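Call for Participants: Sleep and Shift Work Diary Study

Bokier Research Office, Inville
Posted July 2025

Do you work at night, or do your working hours change from week to week? We are looking for adults in Inville and the nearby towns who will keep a sleep diary for us during 50 days. You do not need any experience with studies. You need only a pen, some patience, and a job with irregular hours.

Background

Many people in our region work in bakeries, hospitals, warehouses and bus depots. Their sleep is divided in pieces, and the advice they receive is usually written for persons who go to bed at eleven in the evening. In our first survey, 3,973 residents answered a short form about their working hours and their rest. The form told us how long people sleep, but it told us very little about how they organize it: who naps before the shift, who naps after, who eats at four in the morning and who waits until home. For this we need diaries, written day after day by the same people.

The study has the name Mockus, and it is planned for two rounds. This call is for the first round only. We have place for 130 participants.

Who can take part

You can apply if you are 18 years or older, if you work at least three shifts per month which end after midnight or start before five in the morning, and if you can read and write in English at an everyday level. It is not important if your handwriting is not beautiful. We ask that only one person from each household applies.

Please do not apply if you have started a new medicine for sleep in the last eight weeks, or if you plan to change your employer before December. Parents of small babies are welcome. We discussed this point for a long time, and we decided that a study on broken sleep should not send them away.
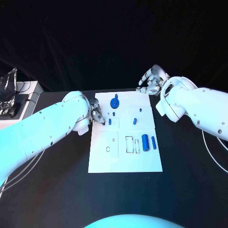
Do I have to write in the diary at the same hour every day?
You may choose the hour yourself, but please write within two hours after your longest sleep of the day, when you still remember it well.

What you will do

First, you come to our office in Stoditness House for one meeting of approximately forty minutes. We explain the diary, you fill in one practice page, and you sign the consent form. You can take the form home before and read it with your family if you prefer so.

After this you keep the diary at home. One page takes between five and ten minutes. You write when you lay down, when you think you fell asleep, how many times you woke up, and what you ate and drank in the hours before. There is also a small empty space for remarks. Please use it! In our trial the remarks were the part we learned the most from, for example about noisy neighbors, curtains which are too thin, or telephone calls from people who forget that you sleep at noon.

If you miss a day, leave the page empty and continue with the next one. Do not fill it later from memory. 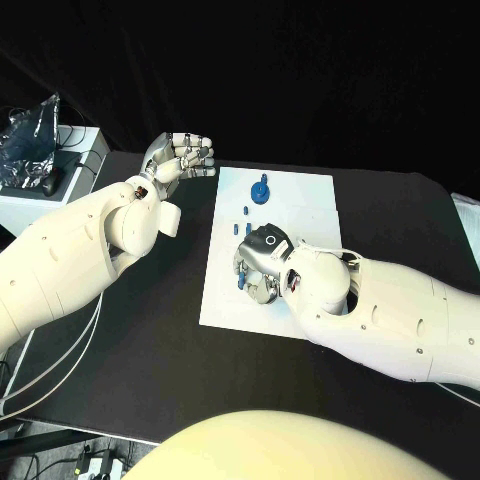

In the middle of the study we will call you one time by telephone, at an hour which you mark on your form. The call lasts fifteen minutes at most. At the end you bring the diary back to the office, or you send it in the prepaid envelope.

What you receive

Participants who return the diary with at least 40 filled pages receive 199 dollars. If you return fewer pages, we pay in proportion. The payment is made by bank transfer within four weeks. We can also refund a bus ticket for the first meeting, so please keep it.

We cannot offer medical advice. If something in your diary worries you, we recommend that you speak with your own doctor, and you may ask us for a copy of your pages for this purpose.

Your data

Your name is kept separately from your diary. The diary carries only a number. Your employer will not be informed that you participate, and we will not ask you for the name of your workplace, only for the type of work. You can leave the study at any moment without giving a reason.

How to apply

Pick up an application card at the front desk of Stoditness House, ground floor, or ask for one by mail. Write on it your age, your type of work, your usual shift hours and how we can best reach you. Mark the card with the word Mockus in the upper corner. We answer every card, also when the places are already full, but please give us up to ten working days.

The front desk is open from 7 in the morning until 8 in the evening, so you can come before or after your shift.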